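Product review: Cullia bamboo tile sleeping mat, double size

Reviewed by Zhenhua Liang for the Salville Housing Association residents' newsletter, summer issue

Scope of this review

The Association receives many enquiries each June from residents whose bedrooms become too warm for comfortable sleep. Portable cooling units are costly to run and are not permitted in all of our buildings. This review considers a cheaper measure, the bamboo tile mat, which is laid over the mattress in place of, or on top of, the usual sheet. The product tested was the Cullia double mat, bought at the full retail price from Kourkoulas Home Supplies. It was used for one summer in a south-facing room on the third floor.

Neither the manufacturer nor the retailer was told that a review was being prepared.

Construction

The Cullia mat is made of small bamboo tiles threaded on elastic cord, with a woven backing and a stitched fabric edge. The maker gives the number of tiles in the double size as nearly 2,000, and this figure has not been checked. The tiles have been sanded on all sides and no splinters were found, either on delivery or at the end of the season. The cord is the part most likely to fail. In the test mat it remained sound, although some slackness had developed at the foot end by the close of the trial.

The mat is heavy. One adult can lift it when it is folded, but spreading it evenly over a double mattress is much easier with two. Residents with limited strength in the hands or back should arrange for help.

Comfort

A bamboo mat feels hard for the first few nights. The reviewer found that the surface was pleasant to lie on from the fourth night, and that the hips and shoulders adjusted sooner than expected. Side sleepers may need longer. The tiles feel cool when first touched and lose warmth quickly when the sleeper changes position. They do not lower the temperature of the room, and on the hottest nights a fan was still required.

Hair may be caught between the tiles. Long hair should be tied back, and a pillow of full width is advised. Thin nightclothes did not snag at any point.

Fit and appearance

The mat is sold in one colour, an amber brown which the maker calls Honey. It is slightly narrower than a standard double mattress. Most households will keep a fitted sheet beneath it, and the sheet will show at the sides.

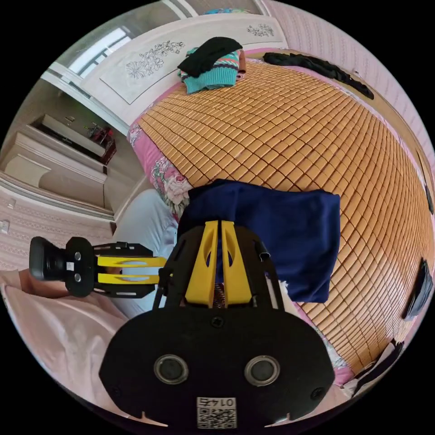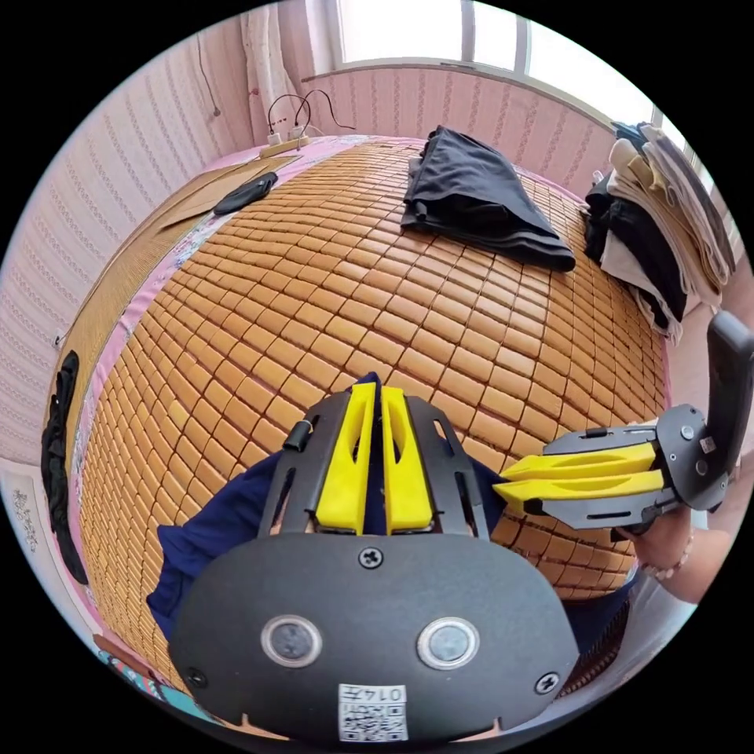
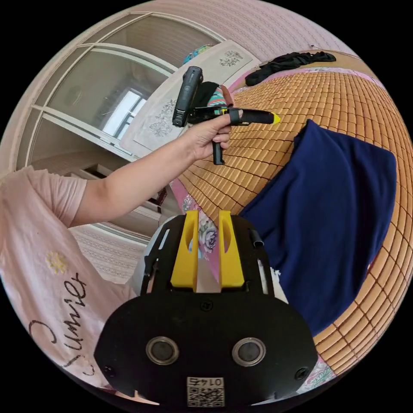

Care and cleaning

The instructions supplied are brief but adequate. The mat should be wiped each week with a cloth wrung out in warm water, and dried in the shade. Strong sunlight will make the bamboo brittle. It must not be soaked, machine washed or treated with bleach. A new mat should be wiped twice before first use, as fine dust remains between the tiles.

For winter storage the mat should be completely dry, folded along the backing and kept in a cloth bag. Plastic covers hold moisture and may lead to mould. The Cullia mat is supplied in a plastic cover, which is a fault the maker should correct.

Comparison with the Cernari mat

The Cernari woven mat was tried for two weeks in the same room. It is made from thin strips of split bamboo and can be rolled up and carried under one arm. It is softer, quieter and considerably cheaper. It also creased badly at the centre, and the strips had begun to fray by the second week. For a guest bed used now and then, the Cernari is sufficient. For nightly use over several summers, the Cullia is the better purchase.

The Cullia makes a faint clicking sound when the sleeper turns over. A partner who sleeps lightly may object to this.

Delivery and returns

Delivery took 17 days. The retailer accepts returns only where the inner wrapping is unopened, so a buyer who finds the surface too hard has no remedy. Residents are encouraged to try a friend's mat before ordering.

Rating

Comfort: four out of five
Construction: four out of five
Ease of handling: two out of five
Instructions and packaging: three out of five

The Cullia mat is recommended for residents in warm upper-floor rooms who can manage its weight. It is not recommended for children's cots, for adjustable beds, or for use with an electric blanket. A copy of the care sheet may be requested from the Salville office during opening hours.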